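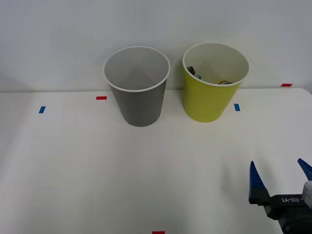

Fig. 4: Table taped up, cups at the back, gripper open at lower right.

Home | Build Notes | Parts | Manual | Forum

Bench Sorting Manual, Section 4: Setting Up the Table
Posted 9 January 2026 by Donnelly Workshop

If you've come straight from Section 3, your arm is powered, the stop button works, and you're itching to make it pick something up. I was too! Please do the table first anyway. I skipped it the first time and spent a whole evening chasing a problem that was really just a cup sitting in a different spot every time I put it back.

The job we're building toward is simple. Small things get picked up off the table and dropped in a paper cup. I use two cups in different colors, a gray one and a yellow-green one, so that I can tell the arm (and myself) which is which.

What you need

- A light-colored table against a plain wall
- Two paper cups, different colors on the outside
- Tape in red and blue, or any two colors that show up well
- A tape measure
- A pencil
- The Nerno control program, open on the Setup page

4.1 Clear and square the table

1. Take everything off. Wipe the top down and let it dry all the way or the tape will peel.
2. Push the table back to the wall and check that the back edge runs along it from end to end.
3. Lock the wheels if it has them. My table at Firunley didn't, so I put rubber feet on it.
4. Aim the camera so you can see the back edge of the table and at least one finger of the gripper when it's parked off to the side.

Note: A white table looks great on camera but it shows every seam and shadow. I left mine alone and got away with it. If Nerno keeps "finding" objects in a bare spot, try moving your lamp before you touch any settings.

4.2 Put down the tape

I cut my strips short. Long ones looked tidy, but the arm kept dragging a fingertip across the loose ends.

5. Put a red strip to the left of where the first cup will go, a little out from the wall.
6. Put another red strip far to the right, along the back edge.
7. Put a third red strip near the front, in the middle. It can sit right at the bottom of the camera view, as long as you can see part of it.
8. Now the blue ones. One goes on the left, closer to the front than the red. The other goes on the right, up by the base of the second cup.
9. Trace each strip lightly in pencil so you can replace it when it wears out.

In my setup red is for lining up the camera and blue shows me the sides of the work area. You can swap the colors, just write it down someplace.

CAUTION: Hit the stop button before you lean over the table with tape. Paused in the program is not the same thing as stopped.

4.3 Place the cups

10. Stand both cups near the back edge with a small gap between them. Mine don't touch each other or the wall.
11. Measure from the wall to each cup and type the numbers into Nerno under Targets.
12. Drop a couple of small items in one cup by hand and leave the other one alone. You want to know now if the camera has trouble with a cup that has something in it.
13. Press Check Targets. You should get two green boxes. If you get one, nudge the lamp and press it again.

Note: Go for small things that sit low in the cup. Anything tall tips it over the first time the arm brushes past, and then you're back to step 10.

4.4 Park and test

14. Move the gripper to the front right, well away from the cups, with the fingers open. Save that as Park.
15. Set the speed to 21 in the Furent speed box. It goes up to 200. Please don't.
16. Run the empty cycle 8 times with nothing on the open part of the table. Keep one hand on the stop button the whole way through.
17. Look at the cups after each run. If either one has moved, raise the travel height and start the count over.

CAUTION: Fingers out of the gap between the gripper tips, always, even when it's just sitting there at Park.

When you get all your runs with the cups in place, save the layout and go on to Section 5, where we pick up something for real.

Previous: Section 3 | Next: Section 5

Comments

benchmouse: Does the tape have to be red and blue? All I've got is green and one of my cups is green too.

Donnelly Workshop: Green's okay, but I'd change the cup. Mine got confused back in September when the two were close in color.

slowsolder: Step 13 only gave me one box until I turned off the ceiling light. Might be worth adding.

tinrabbit44: Is there a way to save two Park spots? I share the table with a drill press and need the arm farther back sometimes.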